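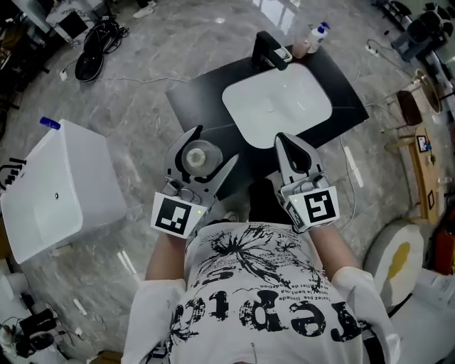
Glass cup at the sink, black countertop.

Washing Up and Coffee Corner, Illerthorpe

The sink counter was fitted in January, and the faucet was changed to black to match. We keep 26 cups for general use – please rinse yours and put it back. The dish soap stays by the faucet.

The main room is out toward the stairs and the tall windows. 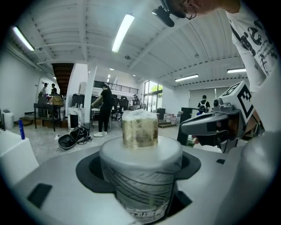
White container with black line drawings, gold-colored cylinder on top.

Yasaman Shojaei wrote in to ask whether the cups could be kept closer to the sink, as the walk is a nuisance with 15 people waiting.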